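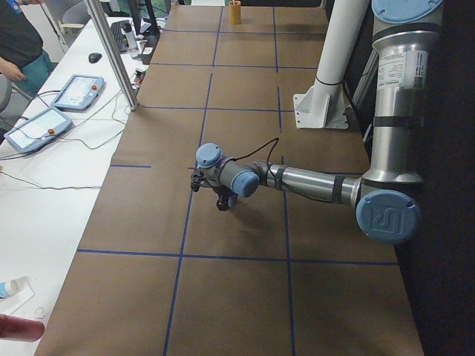
Kraft paper

Kraft paper is a strong, usually brown paper made from wood pulp cooked by the kraft process. The name comes from the German word for strength, and it's well earned! A plain brown sheet can carry groceries, wrap a parcel, protect a floor and then go back into the pulp vat to become paper again.

How it is made

Wood chips are cooked under pressure in a strong alkaline liquid. The cooking dissolves most of the lignin, the natural glue that holds wood together, and leaves the long cellulose fibers in remarkably good shape. Softwoods such as pine and spruce are favorites for sacks, as their fibers are long and tangle together beautifully. The brown color comes mostly from the lignin left behind. Bleaching gives a white sheet instead.
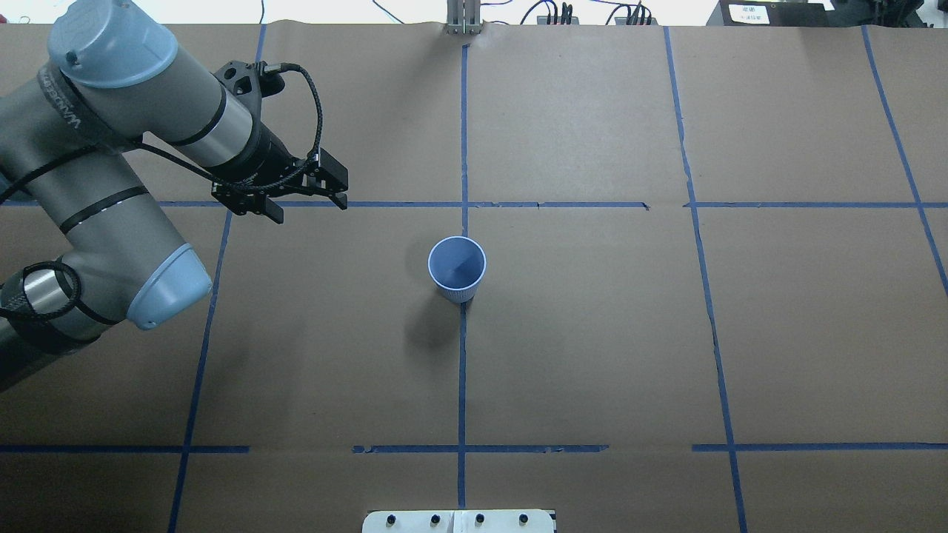
According to one longtime packer in Grinton, the sound tells you more than the label does, and a good sheet gives a deep rattle when shaken. Mills prefer to measure tear resistance, burst strength and stretch, but the rattle test (charming as it is) still has its fans.

Uses

Grocery bags and cement sacks are the classic jobs. Kraft paper also forms the outer layers of a great deal of corrugated board, and it turns up as dress pattern paper, table covering and gift wrap. Its surface takes pencil, ink and stamps wonderfully well, and many household tapes stick to it.

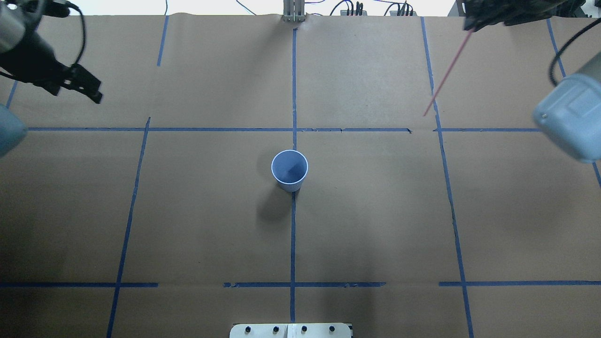

A blue cup on kraft paper marked with blue tape.

Rolls and weights

The Dravside mill sells its standard roll 900 millimeters wide, in 14 weights. Light grades fold crisply around a book, while the heavy ones are stiff enough to line a crate. The Buckley grade, crinkled to add stretch, is a lovely thing to handle and hugs odd shapes. 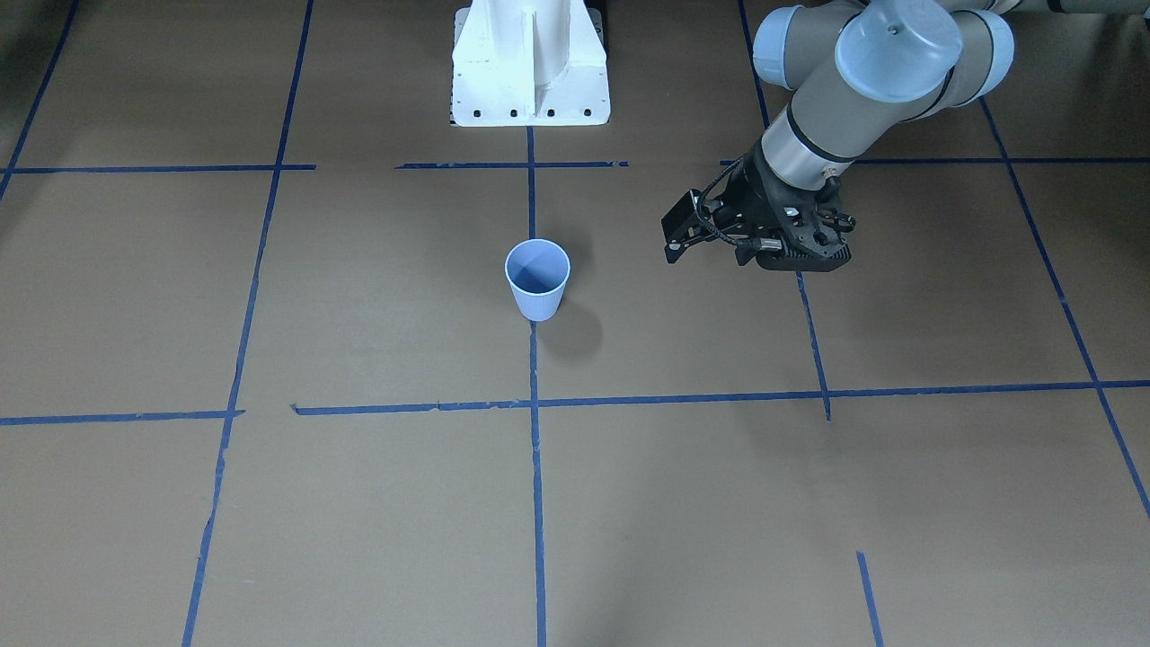
Storage

Rolls keep best in a dry room, out of direct sun. Damp makes the sheet swell and wrinkle, and long exposure to light changes its color. In Jitlow, rolls are traditionally stood on end and turned every August.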